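Jillell Counter Arm - FAQ

Quick answers. Longer stuff is in the setup guide, which ships in the box with the arm. Page last touched in April.

What do I get for the money?

Arm, two-finger gripper, fixed camera and bracket, power brick, cables, starter task pack. $2,666 for the full kit. Refurbs when we have them, check the Jerano store.

Is there a cheaper one?

Jerano Lite. $896. Smaller reach, same software, no camera bracket. Fine for learning, tight for a full kitchen counter.

Do I need to know how to code?

No for the starter tasks. Yes if you want your own. Python, basic stuff.

What's in the starter pack?

Four tasks. Pick up and place, lid on / lid off, turn a knob, wipe down. Play food works best to start with, real veg gets bruised. Ask me how I know.

Will it work with my cooker?

Probably. Knobs with a raised grip bar are easiest. Flat touch panels are hit and miss. Side handles okay if there's a gap under them.
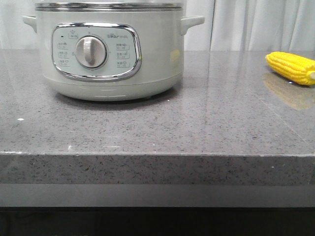 Leave the cooker unplugged while you're training. Please. Plug in only once the knob task runs clean, and stay in the room.

Does a shiny counter matter?

A bit. Reflections can throw off the camera, so kill the overhead light or move the lamp. Plain curtain or sheet behind the work area helps alot.

How many demos before it learns something?

Depends. Our knob task took 153. Lid task took more, still not great at odd angles. Working on it.

Can I use my own gripper?

Yes, if it fits the Ueda mount. Adapter sold seperately. Suction cups not supported yet.

How loud is it?

Quieter than a dishwasher. There's a whine on fast moves, slow it down in settings.

Where do you ship from?

Giltutholm warehouse. US and Canada only right now. Nothing goes out on Sunday.

Returns?

Yes, if the arm's in one piece and the box is too. Worn finger pads don't count against you. Email first, don't just mail it back.

Arm froze mid-task, now what?

Red button, wait for the light to go off, restart the app. Still stuck? Send us the log file. Not a screenshot of the log file, the file.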